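[wircombe-automation] Re: Open day at Pleller in Bukside, did somebody go?
Date: 2024-01-15

Hello all,

I answer under the quoted text, as the list rules ask.

> Dear list,
>
> Our group in Wircombe wanted to go to the open day at Pleller, but we
> had the machine inspection on the same date and all of us had to stay.
> If somebody from the list was there, could you please write some lines?
> We would like to know especially:
>
> - if the two-arm table was really running or only standing there
> - how they handle the difficult things (shiny surfaces, handles)
> - if it makes sense to bring our apprentices next time
>
> We have the budget for one more visit before summer and must choose
> between Pleller and Bergeron.
>
> Thank you and regards

I was there with one colleague from our maintenance team. I made notes on the train back, so what follows is more or less in the order in which we saw it. I am a maintenance man and not a programmer. Please excuse me if I use a wrong word for the software part.

ARRIVAL

The building is on the far side of Bukside, behind the bus depot. The sign at the street is small and we passed it the first time. You register at the front desk and then you go up to room 328, where there is a short talk with slides. After this they take you down to the workshop in groups. We waited 50 minutes for our turn. They told us that almost 80 people had registered, and I think they did not expect so many. There was coffee, but no place to sit except in the room with the slides.

The talk was good for beginners. For the people on this list it can be skipped, with the exception of the last part, where they explained how they choose the tasks. They said they start from things which every person does at home without thinking, and they look for the point where the robot begins to have trouble. I liked that they spoke openly about the trouble.

THE TABLE WITH THE TWO ARMS

Yes, it was running. It was the first station for our group, and we stayed there the longest.

The station has one arm on each side of a wooden table top, and the arms face each other over the middle. The grippers are simple, with two black fingers each. The mugs stand in two rows in a rack at the far edge of the table. In the front row most of the handles come toward the near side, and in the back row they go the other way, to the far edge. I asked if this was by accident. The answer was no, they set the rack like this before each round, and in some rounds they change it.

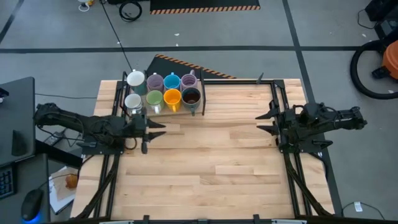
The task is to take one mug from the rack and put it down on the free wood in the middle, standing upright. In some rounds the second arm must then take it over and bring it back. A person says which mug, by color. When our group was there, somebody from the visitors was allowed to choose.

My observations, not in order of importance:

1. The arms are slower than I expected. My colleague compared it with a person who carries a full cup of tea. They told us the speed can be higher and they keep it low when visitors are near.

2. Before closing, the gripper stops over the mug for a moment. At first I thought it was hanging. It happens in every round, and after some time you do not notice it anymore.

3. The arm at the left had to try again with one mug from the back row. It went down, came up with nothing, moved a little and went down again. The second time it held. For me this was the most interesting moment of the whole day, and I would have liked to see more of this kind.

4. The noise is very low. We could speak with normal voice next to the table.

5. The cables on the arm are led along the forearm with small loops. I would do it differently. In our plant, a loop like this would catch on something in the first week. But here the arm does not turn very far, and they told us they had no problem with it until now.

About the frame: the table is surrounded by black metal profiles, and the arms stand on their own plates at the sides. I asked how often they must check the position of the arms against the table. They do it every morning and after each time somebody has moved the frame, and it takes six minutes. I wrote this number down because we need much longer for our own cell and I want to ask them how they do it.

There was no fence. Black tape is on the floor, and our guide asked us to stay behind the line while the arms were moving. One person from another group stepped over it with a telephone in the hand and the guide stopped the arms immediately. For your apprentices I would speak about this before the visit and not at the door.

WHAT THE GRIPPER SEES

The question about handles and shiny surfaces was the reason I moved to the monitor and did not stay with the others at the table. A small camera is mounted at the wrist, and you see the mugs from very near, with the fingers at the bottom of the image. I think it helps a lot to look at this for some minutes. From where we stand, the mug is a simple thing with a handle. From the wrist, the next mug is already half hidden behind the first one, and the free place between them is narrow.

The white mug with the blue painting was the one they spoke about most. It has a glossy glaze, and when the lamp of the workshop falls on it at a bad angle, the white becomes one bright spot and the edge is not clear. The painting helps, they said, because there is something to hold on to with the eye. The plain ones without pattern are easier in dim light and harder in strong light. I did not understand this completely, and I have written to them to ask if there is a paper.

I also asked about the handle. They do not take the mug always by the handle. Sometimes one finger goes inside over the rim and the other stays outside. It depends on which side has room. The software decides it from the images, there is no fixed list of positions. Our guide was careful here and said that this works well for mugs which are similar to the ones it has already seen, and less well for a new one. A visitor offered a steel travel cup from her bag. They tried it, and the arm pushed it over. They laughed and tried again with the same result.

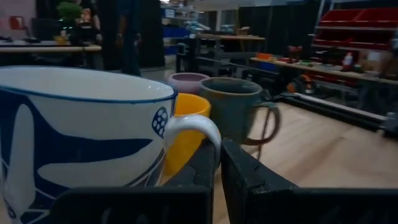 OTHER STATIONS

After the mugs we had not much time. There was a long workbench where they repair the fingers and print new parts. I saw some worn fingers next to new ones, and the wear is mostly at the tip. They change them when the grip begins to slip, without a fixed interval. I would prefer an interval, but they have only a few arms and somebody is always looking.

The last station was a sorting task with cloth, and it was stopped when we came. A motor had become too warm in the group before us. So I cannot say anything about it.

PELLER OR BERGERON

(I see now that I wrote Pleller wrong in the title. I leave it, the rest is correct.)

I was at Bergeron last year, so I can compare a little. Bergeron shows finished cells, with fences and conveyor, very clean, and the people who guide you are from sales. You will see machines like the ones you can order. At Pleller you see work which is not finished, and the people who guide you are the ones who do it. They answer also the unpleasant questions.

For apprentices in the first year I would choose Bergeron. For those in the last year, Pleller, and please ask for a small group in the morning. They do this for schools and companies if you write some weeks before. Our guide said January is already full.

Practical points:

- Closed shoes are required in the workshop. They have no shoes to lend.
- Photos are allowed, video only after asking.
- Parking is difficult. The bus from Bukside station stops in front of the depot.
- The elevator was out of service, so you should ask before if somebody in your group cannot use the stairs.

If somebody from the list has been at the cloth station on another day, I would be glad to read about it. And if Wircombe goes, we would like to join with two people, when there is place in the car.

Best regards from the maintenance side

--
wircombe-automation mailing list
To leave the list, send an empty message with "unsubscribe" in the subject.

Recent threads on this list
- Cable guides for small arms, what do you use?
- Re: Re: Inspection papers, new form
- Finger pads, silicone or rubber
- Bergeron visit, list of participants
- Looking for a used controller cabinet
- Re: Daily position check, how long does it take you?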